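Projects > Whitfield Mending Library > Progress reports > Year two, first half

Whitfield Mending Library: where we are so far
February 19, 2023

Hello to everyone at the Prevgate Fund,

You asked for something plainer than last year's report, with fewer tables and more of what it's like on the ground, so I've taken you at your word. The spreadsheet is coming separately. Most of what follows is me telling you how the winter went, including the part with the boiler.

The quick version is that we're open, we're busy, and we have spent a bit more on thread and a bit less on advertising than we said we would. Since October we've mended 755 items. I had put a much smaller number in the application and felt bold doing it! Pants are the biggest group by far (hems, knees, and the inner thigh, which is where every pair of jeans in Whitfield gives up), then coats, then bedding. We still get the odd tent.

Sessions run out of the old dry cleaner's on Prudlow Street, and people either drop things off or sit down and learn to do it themselves. I'd hoped more of them would choose to sit down. At first hardly anyone did — they'd hand over a bag, ask when to come back, and be out the door before I'd found a pen. So in the new year we moved the drop-off shelf to the far end of the shop, past the tables, and now folks have to walk by people sewing to get to it. It's a cheap trick and I'd recommend it to anybody. A lot of them stop to look, and some of them stay.

The beginners' sessions are the piece you paid for most directly, so let me say more about those. Everyone starts on plain cloth before they touch anything they care about. Red has become our practice color, mostly on the strength of one very good deal on fabric, and it works well for learning because white thread shows up on it so clearly. You can spot a wandering stitch from across the table, which is humbling for all of us, me included.
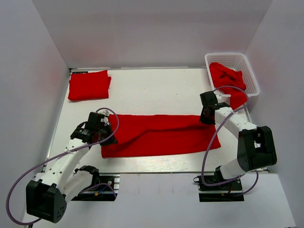 Red cloths spread out on the white tabletop.

We've had 76 people go through the beginners' sessions. Each one covers threading and knotting, a running stitch, a backstitch, and a hem, and then a button if there's time, and there is never time. I've decided to split the button off into its own short evening. People come in with a whole envelope of buttons they've been saving from coats they don't even own anymore, and they deserve a proper go at it.

Now, the boiler. It quit in the coldest stretch we had and we lost two weeks of sessions. The landlord, Triston Properties, did fix it, but slowly, and I spent a lot of that time on the phone. We made up one week by squeezing into the back of the library, where the lighting is poor and you have to whisper. The other week we never made up, and the attendance sheet will show a gap. I didn't want you to find it on your own and wonder.

On money, we're under budget on printing and over on supplies. Thread has gone up, needles have gone up, and interfacing has gone up so much that I now cut it like it's gold leaf. I'd like your okay to move what's left in the flyer budget over to supplies. The flyers weren't doing much for us anyway. When I ask people how they heard about the mending library, they nearly always say a neighbor, or they say they saw the bags in the window.

We also bought two secondhand sewing machines, which were in the plan, and a steam iron, which wasn't. The iron came out of the donation jar and not out of your grant. I mention it only so the inventory makes sense when you get to it.

One thing I got wrong was the fabric advice. I told every beginner to work with stiff cotton, on the theory that it behaves itself. It does, but then they go home to a soft, slippery shirt and nothing acts the way it did in class. So we've been changing the first lesson. There's more time now on just handling cloth before any needle comes out: how it drapes when you hold it up by one spot, which way it wants to stretch, what a raw edge does when you leave it alone for a week. It felt like filler when I wrote it down, and it has turned into the chattiest part of the evening.

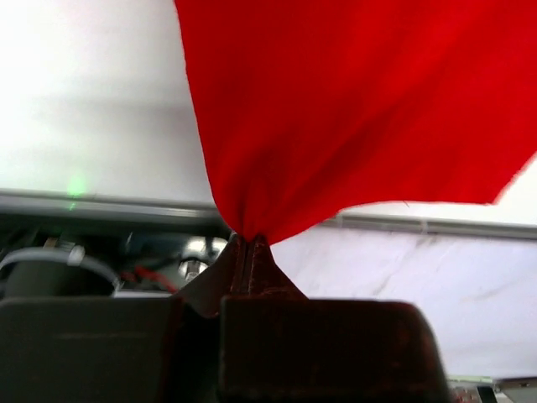

Verna Sorensen thinks we should go further and hand out scraps of five different fabrics on the first night, even if it makes a mess of the hems, and she told me so twice before I'd got my coat off. I'm coming around to it. The scraps cost us next to nothing, and I'd sooner have messy hems in the shop than at home.

For the next half, I want to get the button evening going, start one daytime session for people who can't do nights, and write up our lesson notes so that somebody else could run a class if I'm out sick. That last one was promised to you already and it's late. I have a draft of the first 2 lessons and a pile of scribbled cards for the rest.

I'd also like to talk about the rent. Our agreement on the shop is up for renewal and I don't yet know what Triston will ask. If it goes up much, I'll need to come back to you, and I'd like to do that early. Could we find an hour on the phone next month?

Come by if you're ever out this way. Bring something with a hole in it.

Comments (3)

Marcy: My son hemmed his own work pants after the second class. They're a little crooked and he wears them anyway.

P. Dunleavy: Is the button evening open to people who haven't done the beginners' sessions? I can thread a needle, but that's where it ends.

Ruthanne: Please do the daytime one! I work nights and I've got a quilt that's been in a bag since my sister moved out.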